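Trundale gripper comparison, kitchen sim set

README, last touched October 10, 2025

Hi! I made this set because I couldn't decide between two grippers for the Drernside arm, and arguing with myself was getting old. So I put both in the same simulated kitchen and let them have a go at the same chores.

What you get: 124 runs, 43 with the Drollska two-finger gripper and the rest with the Valentini. Wrist camera view for all of them, plus joint angles and a plain text log per run. Start with the logs - they're short and they'll save you a lot of scrubbing through video.

Known trouble: 14 runs have a clock that drifts (they're listed in drift.txt). I also changed the controller gains in March, so please don't mix runs from before and after when you compare grip times.

Wrist view with the fingers open:

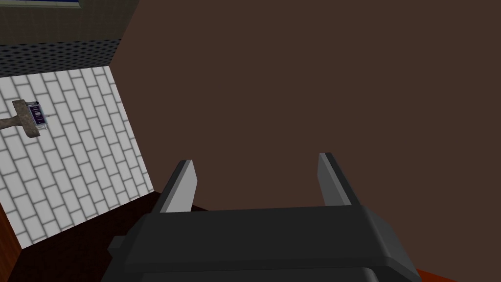
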